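LISEZMOI - jeu de scènes « Chambre », projet Canside

Dernière retouche en février, par Nelli Pesonen

Bonjour et bienvenue ! Ce dossier regroupe les épisodes simulés qui nous servent à décider quoi acheter (et surtout quoi ne pas acheter) avant d'équiper la vraie salle. Je l'ai rédigé pour Ivan Stasiv et Nia Trevor, qui reprennent le budget, mais si vous tombez dessus par hasard, servez-vous.

Ce qu'il y a dedans

100 épisodes en tout, chacun avec les vues caméra rendues, les commandes du bras et un petit fichier texte de notes. Les notes sont de moi ou de Georges Khoury, on les reconnaît vite : les siennes sont lisibles. Dans 17 épisodes les commandes sont incomplètes, je les ai laissés dans le sous-dossier « partiel » et je ne m'en sers pas pour les calculs de budget.

Les décors

Une chambre en étage, avec commode à tiroirs, parquet et fenêtre sur la ville. Les objets à attraper sont des jouets, donc du petit, posé au sol. Les textures sont assez grossières et les raccords entre surfaces font des escaliers par endroits. Pour choisir une portée de bras ça ne gêne pas du tout, pour entraîner un détecteur destiné à de vraies images je serais beaucoup plus prudente.

À quoi ça nous a servi côté achats

Au départ on avait deux devis sur la table, un chez Voresent et un chez Pelkonen. Le bras Pelkonen est plus court mais livré avec sa pince, celui de Voresent se paie en morceaux (bras, pince, contrôleur, et le câble en option, si si !). On a rejoué les épisodes avec les deux géométries, en gardant la base fixe, et le plus court perd surtout les objets au ras du mur. Kalevi Vuorinen propose de le monter sur un rail. C'est faisable, mais le rail coûte autour de 60 % du prix du bras, alors autant refaire le tableau avant de signer quoi que ce soit.

Ce qui n'est pas encore chiffré :
la pince de rechange
le remplacement des doigts, que Cutance vend par paire
la station de calcul (Ivan, j'attends toujours ta liste)
la formation sur place

Limites

La lumière est uniforme, sans ombres marquées, donc ne vous appuyez pas là-dessus pour choisir une caméra. Les frottements sont réglés à la louche - je n'ai pas mieux pour l'instant. Et les tiroirs restent fermés dans tous les épisodes, si quelqu'un veut budgéter une pince pour poignées il faudra de nouvelles scènes.

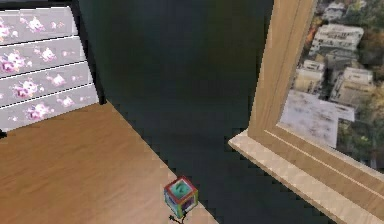 Pour les corrections, écrivez-moi directement ou ajoutez une ligne dans le fichier de notes de l'épisode concerné, je repasse dessus avant chaque nouvelle version du tableau d'achats.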